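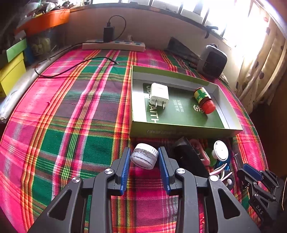
A shallow box put to work on a plaid tablecloth, with a charger and a small bottle inside.

The box-as-organizer trick has come around again. Cesilska, the storage label, now sells an empty lidded box for small clutter, and Brikora has a set of 12 in muted colors. I don't see who needs to buy one. Most homes own a shallow printed box already, saved from some present and too stiff to throw out.

Whether it tidies anything is another matter. A charger goes in, then a bottle with a red cap, and the pink ring, the toy mushroom and the little screw-lid jar stay out on the cloth. Cables never make it in at all.

Paucar, a housewares newsletter, asked 1,202 readers in March what they kept in their catch-all box. Chargers came first. Roughly 8 in 100 couldn't say what was in there, which sounds low to me.

Pronadon's advice is to empty the box every six weeks. I tried it twice. Both times the same things went back in, plus a battery I still haven't tested.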